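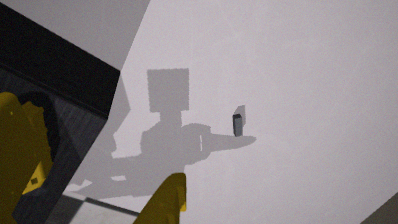
Por Sandamali Begum

A atriz e apresentadora Helena Drernon confirmou que se casou em abril com o músico Tomás Oker, numa cerimónia civil com dez convidados. O casal estava junto há cinco anos e tinha mantido a relação longe da imprensa.

A notícia foi dada pela própria atriz, numa mensagem curta publicada na sua página. "Casámos. Foi simples e foi como queríamos", escreveu. Em poucas horas, o texto recebeu cerca de 1350 comentários. 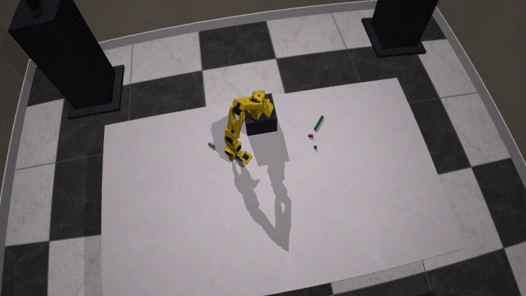 Última atualização: 2020-05-02

Drernon tornou-se conhecida do público com a série "Naylor", em que fazia o papel de uma advogada de província. Oker é guitarrista e fundador da banda Mullus, que tem um disco de originais por editar. Os dois conheceram-se nos bastidores de um programa de televisão.
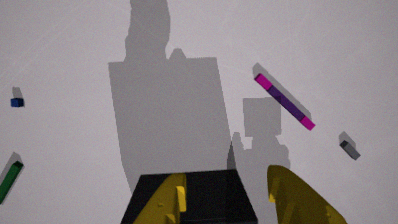
Redação de Cultura e Espetáculos

A festa para familiares e amigos ficou adiada, sem nova data. Segundo a agente da atriz, o casal vai continuar a viver no Porto e não pretende dar entrevistas sobre o casamento. O músico ainda não comentou a notícia.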